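Paper cup

A paper cup is a drinking cup made out of paper or thin cardboard, usually intended to be used one time. The inside is covered with a thin layer of wax, plastic or another material which keeps the liquid from going into the paper. Paper cups are used for water, coffee, tea, soft drinks, soup and ice cream, and they are common in offices, schools, hospitals, trains and at public events.

History

Cups of folded or glued paper are very old in East Asia, where paper was also used for wrapping and serving food. The modern paper cup became common in the early twentieth century in the United States. Before that time, many public water barrels and fountains had one shared metal cup or dipper, and doctors warned that diseases could pass from one person to the next with it. Several places then prohibited the shared cup, and the paper cup took its position in railway stations and schools.

The first cups were covered with paraffin wax and were suitable only for cold drinks. Cups for hot drinks came later, after the wax was replaced by plastic film, which does not melt at the temperature of coffee.

Form and parts

Most paper cups have the shape of a cone without its point: the mouth is wider than the bottom. This form lets one cup go inside another. The main parts are the side wall, the bottom and the rim.

The side wall is cut from a flat sheet in the shape of a fan, bent around a metal form and closed with one vertical seam. The bottom is a round piece with its edge turned down, and the lower end of the wall is folded over this edge. At the top, the paper is rolled to the outside. The rolled rim makes the mouth of the cup stiffer, is more pleasant for the lips and gives the lid something to hold.

Small cone-shaped cups with a pointed end are also sold, mostly for water coolers. They cannot stand on a table and need a holder.

Color

White is the most usual color, from bleached pulp. Unbleached cups are beige or light brown. Printed cups are made from sheets that are printed before cutting, so the design must be drawn already in the curved form of the fan. A straight line of text which is not adjusted will look bent on the finished cup.

Stacking and storage

Paper cups are delivered and stored in stacks, which is called nesting. Because of the conical form, each cup adds only the height of its rim and a small gap to the stack. A stack may be kept standing, normally with the mouths down so that dust does not come in, or it may be laid on its side, where it takes less height but can roll -- for this reason shops often put it in a tray or a tube.

Taking one cup from a stack is more difficult than it seems. When the cups are pressed together, the air between two bottoms cannot come in fast enough and the cups stick. The usual advice is to hold the outer cup lightly near the rim and turn the inner one a little before pulling. A hard squeeze makes the wall oval, and the paper can get a fold that stays. 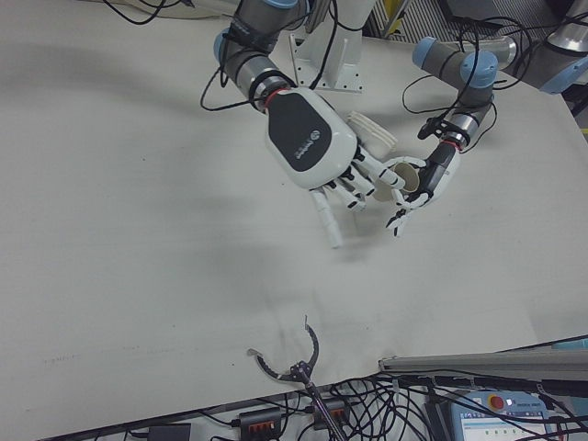 According to Zabala, who grips first by the rim and who by the middle of the wall depends mostly on habit, and the rim is the better choice for an empty cup, as the paper is stiffest there. For a full cup the same source recommends a place a little above the middle, with the fingers well apart, and says that pressing with only two fingertips is the most common cause of spilled drinks.

Dispensers

In places with many users, cups are kept in a tube fixed to a wall or to a water cooler. The cup at the end is held by its rim with small flexible teeth, and one pull releases it. Two types are in general use: the pull type, where the cups hang with the bottom down, and the spring type, where a plate pushes the stack upward through the counter. The tube must agree with the diameter of the rim. If it is too wide, several cups fall together.

In the Tusto catalog of February, one long dispenser is listed with 13 adjustable positions for the rim. The Fovska type has no adjustment and is sold in seven fixed sizes.

Hot drinks

A single layer of paper protects the hand badly from heat. Three solutions are common: a double wall with air between the layers, a wall with small waves on the outside, and a loose cardboard sleeve put on the cup. Some people put one cup in another for the same purpose, although this uses twice the material.

Waste and recycling

The thin plastic layer is difficult to separate from the fiber, and many ordinary paper mills do not accept used cups. Special mills can do it with longer soaking in water. Cups with a plant-based layer exist too, but most of them need an industrial composting plant and do not break down well in a garden.

Separate collection works best in closed places such as offices and stadiums. A collection at the Nukmont exhibition hall received 2,033 cups, which were emptied and nested before transport. Nesting the used cups saves much space in the bag.

See also

Disposable tableware
Cup sleeve
Water cooler
Paperboard

This article was last changed on September 8, 2025.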